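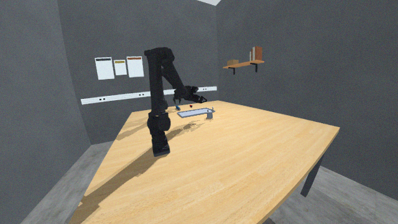
The simulated room, with the arm reaching over the tray and the small objects.

Hullo project: progress report to the Zervas Fund
Prepared by Periklis Lazaridis, Givham Robotics Group
18 December 2020

Dear Evdokia,

Thank you for your patience with us this fall, and for the kind note that came with the second payment. It went up on the office door and has stayed there. We have a good deal to tell you, some of it better than we expected and one part of it rather worse, so please make yourself a cup of something before you start.

You will remember that Hullo asks a fairly simple question: if an arm learns to pick up a part entirely in simulation, which camera views does it need to learn from? Our original plan leaned on a single fixed view of the table. By the time we met in Hostden we had begun to suspect that this was holding us back, and most of the work since then has gone into mixing fixed views with views from close to the gripper.

Where the data stands

We now have 1522 simulated runs that pass our checks. Loukia Chrysikopoulos wrote those checks and has been wonderfully strict about them, throwing out any run where a part sinks into the table or jumps when a finger touches it. We lost a couple of weeks to that jumping (a contact setting, one number in one file!) and had to make a whole batch over again. I am glad we did, even if I wasn't very cheerful about it at the time.

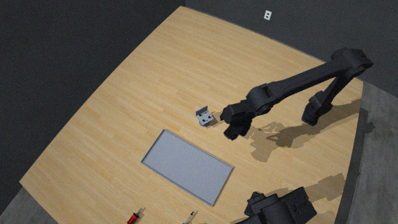
The other big change is that we moved from plain blocks to parts with more awkward shapes. Blocks are forgiving. You can approach one a little crooked and still close on two flat sides. With an L-shaped bracket there are good places to hold it and bad ones, and the policy has to work out which is which from whatever angle the bracket happens to lie at. Zoi Kyriakidis has set up 600 of the runs around brackets alone, with the starting angle drawn at random each time.

What we found

We held back 200 bracket layouts for testing and ran the same policy two ways. Trained on the fixed view only, it completed a little under half of them. With the close view added, it completed just over three quarters. That is a bigger gap than any of us had guessed, and Hauwa Idahosa repeated the whole comparison from fresh random starts before she would let me write it down.

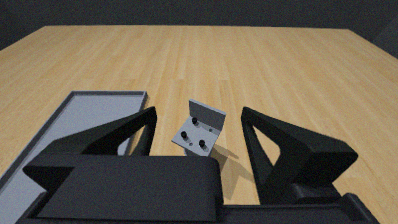 Close view over the gripper: bracket between the open fingers, tray to the left.

Now for the worse part. Nearly all the remaining failures come from shadows. When a dark patch of shadow runs into the outline of the part, the policy tends to aim for the edge of the shadow. We tried softening the lights, which helped on the easy layouts and did next to nothing on the hard ones. Zoi would like to vary the light position from run to run, and I think she is right, though it will make rendering slower.
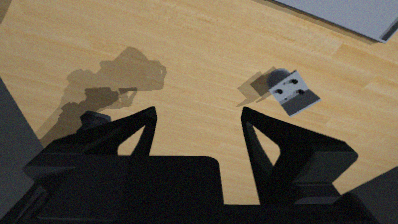
Plans from January

Hauwa will start on the varied lighting and render a first small batch to see what it costs us in time. Loukia will extend her checks to cover runs where two arms share the table. I will be writing up the camera comparison, and would be very happy to send you the draft while it is still rough enough to argue with.

On the budget, we are a little under on equipment and a little over on computing, for the reasons above. We would like to move the difference across, if the Fund is comfortable with that, and I can send the figures on the usual form as soon as you say so.

With warm thanks from all of us,
Periklis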